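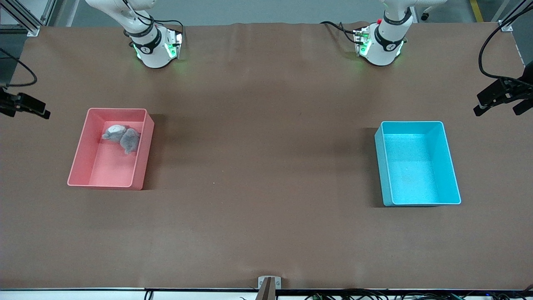 Fongchan Sangkhawat wrote to ask why I bother with two trays when one big box would hold everything. The question came in after my last post on sorting the toy shelf, and a couple of other readers wanted to know the same thing, so I'll answer it now and then go on to the rest of the closet.

One big box is what we had before. It was a Pakari storage chest with a lid, and it held every stuffed animal in the house plus whatever else got dropped in. Things went in and stayed in. When my daughter wanted the rabbit, the whole chest got emptied onto the floor, and at bedtime it all went back in again, minus the rabbit.

The trays are for deciding. Everything starts in the pink one. I pick up a toy, look it over, and if it's staying it goes across to the blue one. If it isn't staying, it goes in a paper bag by the door. I do one or a few at a time. The gray plush is a good example of why. It had been at the bottom of the chest for so long that I had forgotten we owned it, and in a pile I would have passed right over it.

I keep a wide gap between the trays. The first time I tried this I had them side by side and toys kept landing on the rim or in the wrong one. With the gap I have to reach over on purpose.

The brown cover on the table is from a roll I bought in September for wrapping. It has smudges on it by now and some wrinkles at the back. I don't replace it until it tears. Old plush sheds more than you'd think, and I would much sooner shake out a cover than wipe down a table.

Some notes on what stays:

Anything asked for by name in the last month stays.

Anything with a loose eye or an open seam goes in the mending basket, and if I haven't mended it by the next sort, it goes. I have three in there now. I'm not a fast mender.

Duplicates go, except the two bears from my mother, which are a pair.

Anything from a fair or a vending machine goes unless somebody objects. Usually somebody objects.

I washed the keepers in two loads, cold water, in pillowcases tied shut with a hair elastic. Air dried on the rack. The long-haired ones took two days and needed brushing after. I used a plain pet brush with soft bristles.

For storage I went with open bins from Rirkero. They cost me up to 9 dollars each depending on the size, and they fit the closet shelf with a little room above. No lids. My daughter can see what's in them and can put things back without help, which she does about half the time.

The bag by the door went to the Kaewsai thrift shop on Cornell Street. They take plush if it's clean and has no stains. They don't take anything with batteries, so the singing dog came home again.

Next is the puzzle shelf. I already know that at least one of the 300-piece boxes has pieces from another puzzle in it, and I'm going to have to put them together to find out which. If anyone has a better way of doing that, leave a comment. I plan to start this weekend if the table is free.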